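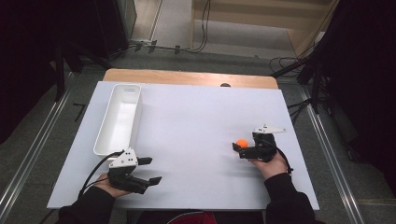

The Briltby lending shelf loans out games, craft kits and small household items to anyone with an Altwood library card. Most things are kept in the back room and brought to the desk on request. Small parts go missing more than anything else, so please sort kits over a tray, like the long white one on the board. A little ball rolls a long way on a hard floor.

## How long can I keep an item?

Three weeks. You can renew once, at the desk or by phone, unless someone else is waiting for it.

## Is there a deposit?

Only for sewing machines and projectors. The deposit is $100, paid by card, and it goes back to the same card when the item is returned.

## What if a piece is missing?

Tell us when you bring the kit back. We keep spares for most board games. If we can't replace the piece, we charge for the part – never for the whole kit.

## Can I return things to the book drop?

No. Bring them to the desk during open hours. The Pennington branch takes returns too, but allow two extra days for them to show on your account.

## Can my child borrow?

Children under 12 need an adult's card. Puzzles marked with a yellow sticker have small pieces and are not for children under three.

## Do you take donations?

Yes, if the set is complete and clean. We are not taking jigsaws until January. Ask for Annick Pelletier at the desk, or call extension 307.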